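Cavon bus riders get their late run back, and I may have cheered out loud

If you've ever stood at the Gondardale stop at the bottom of the hill, watching the last bus of the evening pull away without you, you'll know why I was grinning like a fool on Tuesday. The late run on the Cavon line is coming back in September! The town voted it through at a meeting that was over before my coffee had cooled, and I still can't quite believe it went that smoothly.

For anyone new in town (hello, and sorry about the parking), the late run was the bus that left Gondardale after the shops closed and got you up to Cavon in time for a late supper. It was dropped when the old operator gave up the contract, and ever since then the last bus has gone at 6:10. That's fine if you work at the bank. It's no use at all if you work the evening shift at the Prollance plant, or take a night class, or just like to see a movie now and then.

The new operator is Nomura, the same outfit that already runs the school routes. They'll put two buses on the line, both of them the shorter kind that can make the turn by the old feed store without swinging into the other lane. I rode one of those last winter when the school route was short a bus and they let the rest of us on – the seats are better than you'd expect and the heater could roast a chicken.
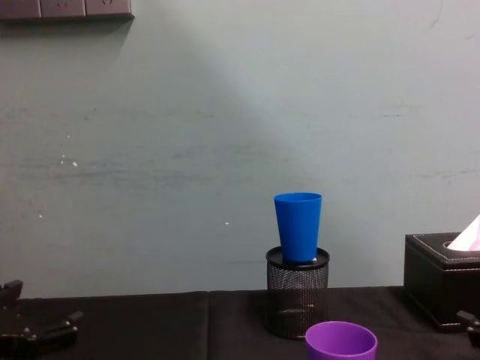 What it will cost you

The fare for the late run is the same as the daytime fare, and your pass works on it. I asked twice to make sure. Kids ride free with a grown-up until the end of the month, and after that they pay the usual child fare.

The money side is a bit more complicated, so bear with me. The town is paying Nomura a set amount for each evening the bus runs, whether there's one person on it or a full load. Prollance is chipping in too, as so many of its people live up in Cavon and have been sharing rides home in whatever car would start. I would've liked to see a number for that share, but it wasn't in the handout and the answer I got was "soon." I'll keep asking.

A petition helped it along. You may have signed it at the hardware store or the library, where the clipboard sat next to the book return for most of the spring. By the time it was handed in it had 2,409 names on it, which is a lot for a place where we can't get a softball team together. I saw my own signature on the second page, with a coffee ring across it.
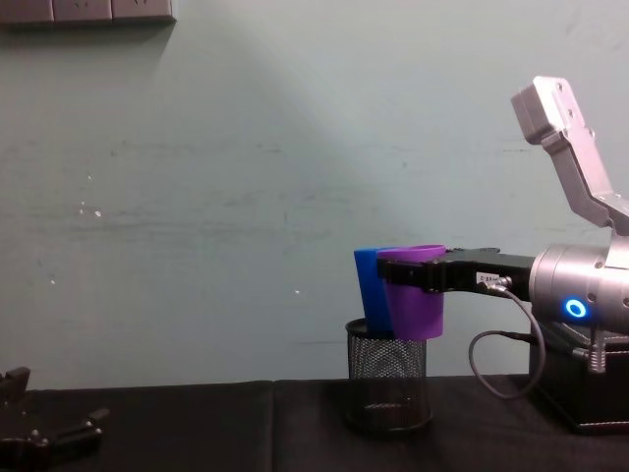

Where it will stop

The route is nearly the same as before, with one change that a few people aren't happy about. The bus will skip the stop by the old cannery and pull in at the medical building. I get the thinking – the cannery stop has no light and the shelter lost its roof two winters ago – but if you live on the river side it means a longer walk in the dark, along a stretch with no sidewalk. Several people stood up to say so, and they got a promise that the stop will be looked at again once the bus has been running for 50 evenings. I wrote that down and circled it.

Everything else stays put. Gondardale square first, then the plant gate, the medical building, the fire station, the church at the crossroads and on up to Cavon. The driver will also let you off between stops on the hill if you ask and it's safe to pull over. The old late bus did that too and it was the best thing about it, especially with groceries.

There was some talk of a weekend run as well. I wouldn't hold your breath. The town wants to see how many people ride on weeknights first, and the figure I kept hearing was 600 riders a month. Hit that and the weekend comes up for a vote. Miss it and we're back to begging our cousins for a lift on Saturday night.
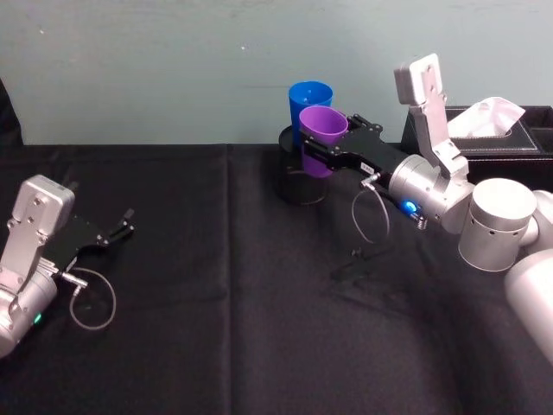
The first bus leaves the square at 9:40 in the evening, with a second at 10:50 for the folks coming off shift. I plan to be on the first one with a sandwich and no good reason to be in Cavon at all. If you're riding too, come and say hi, I'll be the one sitting too close to the heater.

Paper timetables will be at the library and the hardware store by the end of next week, and there's a large-print one if you ask at the desk. The online version still shows the old times, so please don't go by that yet. Nomura says the signs at the stops will be changed before the first run, starting at the Cavon end and working down the hill.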